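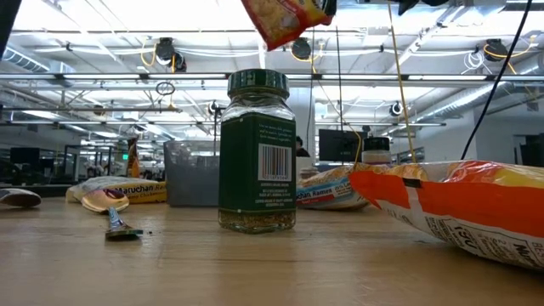

Lilden FM / Programming and Presenter Support
Studio Guide, Section 5: Taking over the desk for a live shift

This section covers the changeover between one presenter and the next. It was rewritten in January, after a breakfast host and a drive host spent most of a news bulletin wishing each other a lovely holiday on air.

Before you start

You need your presenter login, your own headphones and a running order. A running order is a list of what you plan to play and say. "Vibes" was submitted once and has been returned.

Starting your session

1. Wait for the outgoing presenter to close both mic faders. The red light above the door goes off when they're down.
2. Plug in your headphones and turn the monitor knob to zero before putting them on. The last person liked it louder than you do.
3. Log in to Flokar, the playout system, using the left-hand screen. The right-hand screen is the phones.
4. Choose your program from the drop-down list. If it isn't there, choose Relief Shift. Please don't choose Esteban, which is the overnight automation and will start playing soft rock with great confidence.
5. Check that the first two items in the queue are yours. Drag anything else to the Hold tray.
6. Bring up fader 5 to hear the program feed. Stay off the mic until the station ident has finished.

Note: The ident can't be skipped, shortened or talked over. Presenters have tested all three.

Caution: Don't log the other presenter out while their last song is playing. Flokar treats this as the end of the broadcast and acts accordingly.

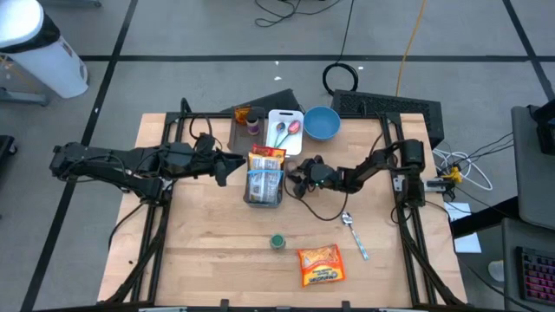 Patricio Robles wrote in to say that step 5 is fine in theory, but on Saturdays the sport team leaves its ads in the queue and they go missing if you move them to Hold. He would like it noted that he got the phone call from the tyre shop. Fair enough: on Saturdays, leave anything marked SPONSOR where it is and shuffle your own items in behind it.

Recording your shift

7. Open Zurnari and press Arm. The button turns amber.
8. Set the quality to 128 kbps for talk. Music shows use the High setting.
9. Press Record before your first mic break. Zurnari doesn't record backwards, despite several requests.
10. When you finish, press Stop and wait for the word Saved before you close the window.

Caution: The Stop button in Zurnari and the Stop button in Flokar are the same size, shape and colour. One ends your recording. The other ends the radio station.

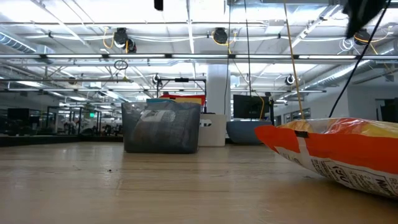
Orange-and-white chip bag on a wooden tabletop.

If you go to air with silence

Check that your fader is up. Then check that it's your fader. If both are fine, press Emergency Loop on the desk and ring Maite Arrieta on the number taped to the phone. She'll ask whether your fader is up.

Handing over to the next presenter is in Section 6.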